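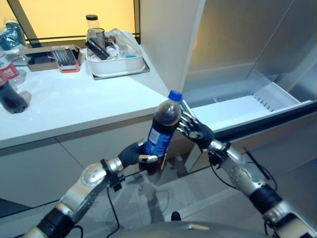

Bottle with blue screw cap, held in two robotic hands.

Careers > Social Issues > Open Positions

Family Caregiving Reporter — Tudport

Tudport seeks a full-time reporter to cover spouses and relatives who care for a seriously ill family member at home. The reporter will file around 8 stories a month. Applicants must have daily news experience; fluency in Portuguese is preferred.

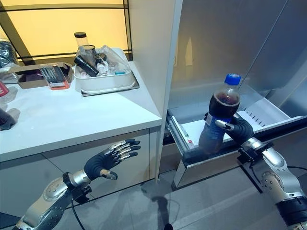

Bottle above an open refrigerator drawer.

Send a résumé and a writing sample of up to 400 words to Zulmira Carrilho, Social Issues Editor, by the end of April.

54 shares

We use cookies to improve your visit. Accept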